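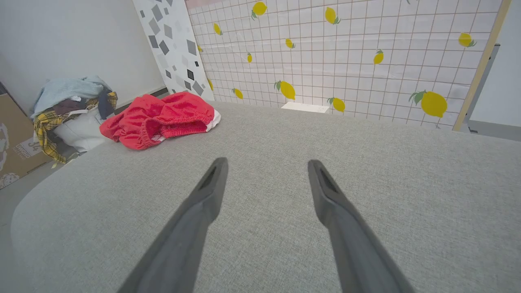 Meenakshi Nambiar

Monday

Reading time: 3 minutes
Print this entry | E-mail this entry

In at 7:40. The left finger was still closing ahead of the right one, same as when I left it. I ran the open and close cycle from the panel a few times with nothing between the fingers and watched the tips. Left arrives, waits, right arrives. On a hard block you would never care. On cloth it matters a lot, as the first finger pushes the fabric away before the second gets there.

Bảo had written in the log that he suspected the drive belt. I took the cover off the gripper body and the belt looked fine to me, no fraying, teeth all there. What I did find was lint. A gray felt of it packed in behind the left slide, and more on the right, but on the right it had collected where it does no harm. I picked it out with tweezers and a dry brush. No compressed air this time. Last time we blew it out and it went straight into the wrist bearing, and I spent an afternoon on that.

Put a very thin film of grease on both slides, the white stuff from Skokenel, and wiped off the extra. Cover back on, four screws, then the zeroing routine. It failed once with the usual complaint about the home position. Turned out I had left the speed at the teaching setting. Put it back and it zeroed on the second go.

After that, the wrist camera. The lens had a smear on it, so I cleaned it with the cloth that lives in the drawer and nothing else. Did the check the way Hạnh likes it done, with the arm low over the gray cushion and both fingers in view, tips pointing in at each other and a gap of fabric between them. The red shorts were at the back of the cushion with the waistband toward the gripper, and the heap with the plaid shirt was off to the left at the corner. The lemon wall is good for this job. You can see from the grid lines how much the lens bends things toward the sides, and I compared that with the print taped inside the cabinet door. Close enough. I did not touch the lens settings.

The weave on the cushion came through sharp too, right around the fingers. That was my other worry, that I had nudged the focus ring while wiping.

Annelies called at 11 about the spare finger pads. Ojala has them in stock but only in pairs, and she wanted to know if we could live with that. I said yes, order 2 pairs. The slots along the inner faces are where the lint starts, and I would like to be able to swap a set out and clean the old ones at the bench.

Lunch. Wrote up the cycle count, which stood at 1912 when I opened the cover. The last cleaning was logged at 1249, so that is 663 cycles between the two. Rolura's sheet says to clean every 1500, but I doubt whoever wrote it had fleece and old socks in mind. I penciled in 500 and put my initials next to it. Nhàn may want to argue. She is the one who has to stop the cell for it.

Afternoon was the cable. The clip at the elbow has been letting go, and the cable sags when the arm folds back. I put on a new clip and moved it down a little toward the forearm – then ran the full fold slowly with my hand on the stop button. No pull at the connector. I marked the cable with a bit of tape at the clip so we will know if it creeps.

Still to do: torque check on the base bolts (the good wrench is out on loan until Thursday), and someone should vacuum the floor under the arm. I did the part I could reach.

Left the cell powered down with a note on the panel for Bảo, telling him the belt is okay and where the lint was. Home by six. Leftover rice.

Recent entries
Wrist bearing, again
What the Piltetti controller does after a power cut
New drawer labels
Elbow cable, first try
A long day with Hạnh and the calibration print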